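Piltetti Hybrid Trip Log

Data card and README

Summary

The Piltetti Hybrid Trip Log is a table of trips made by plug-in hybrid family cars in and near Wirkotdale. Each row is one trip, from ignition on to ignition off. The table gives distance, fuel used, battery charge at both ends, and outside temperature. It was put together to compare real fuel use with what the dashboard reports, and to see how much of a short commute is driven on battery power.

The release holds 579 trips from nine cars. All are five-seat saloons or hatchbacks with a gasoline engine, one electric motor and a battery that can be charged from a wall socket. Make and model are left out. Cars are labeled by letter, A through I.

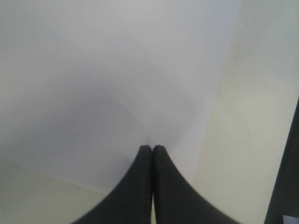
Photo: Halima Edet

What is in the package

trips.csv – the main table, one row per trip
cars.csv – one row per car, with body style, tank size and battery size
fills.csv – fuel receipts, entered by hand
units.txt – the unit for each column, in the same order as the file
check.py – a small script that reads all three tables and reports rows that do not match

The files are plain text, UTF-8, with commas between fields and a header row. A decimal point is used throughout. Empty fields mean the value was not recorded. They do not mean zero.

Columns in trips.csv

trip_id: whole number, unique in the file
car: letter, matches the car column in cars.csv
start_hour: local time, cut down to the hour
distance_km: from the odometer, to one decimal place
fuel_l: liters used, from the logger
fuel_dash_l: liters used, as shown on the dashboard
charge_start, charge_end: battery charge in percent
temp_c: outside temperature at the start of the trip
mode: eco, normal, sport or unknown

The mode column holds the mode in use when the trip began. Drivers could change it on the road, and the logger did not store the change. Treat mode as a weak label.

How the data was collected

Each car carried a Güler logger plugged into the diagnostic port under the dashboard. The logger took a reading once per second and wrote a trip summary when the ignition was switched off. Only the summaries are released. Logging began in January and stopped when the last driver handed back the unit.

Drivers were asked to use the car as they normally would. They kept their fuel receipts and sent them in at the end of each month. Halima Edet entered the receipts and matched them to cars. Deepak Tyagi wrote the import code and check.py. 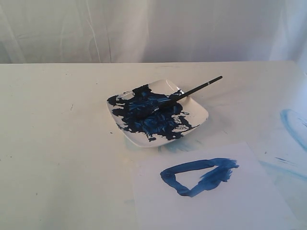

Plate with dark blue paint on a white tabletop.

Cleaning

Trips shorter than 0.5 km were removed. Most of these were cars being moved in a driveway or a parking lot. Trips where the odometer went backward were removed too – the cause was a clock fault in the first version of the logger firmware, later fixed. In total 107 trips were dropped before release. They are not in the package.

Two trips split by a stop of less than two minutes were joined into one. The joined trip keeps the lower trip_id, so there are gaps in the numbering. Gaps are expected and check.py ignores them.

No values were filled in or smoothed. If charge_end is higher than charge_start, the car gained charge on the way, either from braking on a long downhill or from the engine. The road from the upper end of Wirkotdale drops steeply and produces most of these rows.

Known problems

Car F has no temperature readings. Its outside sensor reported a fixed value and the column was blanked for that car.

Car C had its tires changed partway through to a slightly different size. The odometer was not corrected. Distances for car C after the change may be a little short. The tire_change field in cars.csv gives the first trip_id affected.

The logger works out fuel use from air flow and not from a meter in the fuel line. On trips with many engine restarts the figure tends to run low. Totals per car, checked against fills.csv, are closer than single trips. We do not suggest using fuel_l for any one trip under 5 km.

Charge is rounded to whole percent by the car before the logger sees it. Small changes are lost.

Suggested uses

The table is suited to fuel use by distance and temperature, share of trips that could be made on battery alone, and teaching basic data cleaning. It is too small to rank cars against each other, and the drivers were not picked to stand for drivers in general. Over 40 percent of the trips come from cars A and D, so any pooled average leans toward those two. Weight by car or report cars separately.

Do not use the table to judge battery aging. The cars were of different ages and their service history was not collected.

Privacy

Position was never logged. Start times are cut to the hour and dates are not included. Drivers agreed in writing to the release of trip summaries. One driver later asked to withdraw, and that car was taken out before the letters were assigned.

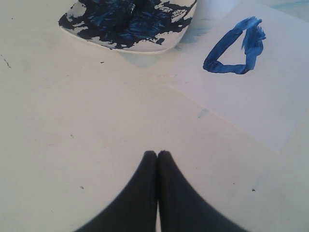 Running the check

The script needs Python 3 and nothing outside the standard library. Put it in the same folder as the three tables and run:

python check.py

A clean copy prints one line per table with the word OK. If a line says MISMATCH, the row number and column name follow. The usual cause is a spreadsheet program that has changed decimal points to commas on saving. Download the file again and open it as text.

An optional flag, --by-car, prints total distance and total fuel for each car beside the receipts. Receipts are missing for part of car H, and its line is marked PARTIAL.

Versions

1.0 – first release
1.1 – temperature blanked for car F
1.2 – tire_change field added to cars.csv; units.txt corrected for fuel_dash_l

Contact

Send corrections to Deepak Tyagi at Piltetti. Include the version, the trip_id and the value you think is wrong.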